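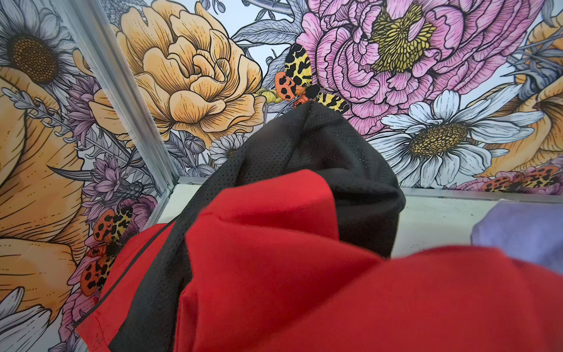 Mariama Opoku was asked how long a football shirt should last, and she answered that it should last until the person inside it has grown tired of the team. Her own sports clothes go back many years, and the mesh parts are still whole.

I had come to her with a bag of ruined things. Mesh is the first part of a garment that I destroy. I catch it on door handles, on my watch, on the zip of the jacket that I was foolish enough to wash together with it. So last August I began to learn how such clothes should be washed, dried and folded, and I have kept at it.

The first lesson was about the two fabrics. When a red panel is sewn beside a black one, there is always a question of colour, and Mariama's rule is cool water, the garment turned inside out, and no soaking overnight. She wrote 60 on a piece of paper and crossed it out with great force, so that I would remember which temperature to avoid.

The second lesson was about lifting. I used to take a shirt from the pile by whatever part was nearest, and very often this was the mesh. It gathers into a little peak between the fingers and the whole weight hangs from it. Theophilus Nutsugah, who repaired kit for a running club for four seasons, told me he could see from the damage how a person picks up their laundry. He prefers that you slide a flat hand under the seam. 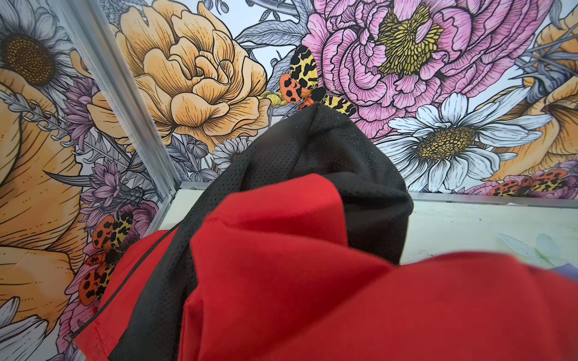
After the lifting there is the folding, and in this I am still slow. Slippery cloth does not stay where you put it. I lay the piece face down, bring the sides to the middle and smooth it with my forearm, as I was taught to do with tablecloths. Then I fold the lower half up once, and once more - a third fold only makes it slide open again.

Noreen Coughlan rolls hers instead. I tried it for a month and could never find the shirt I wanted, but her drawer looks very fine.

For drying, a flat rack away from the radiator. I bought mine from Zenport and one leg is already bent.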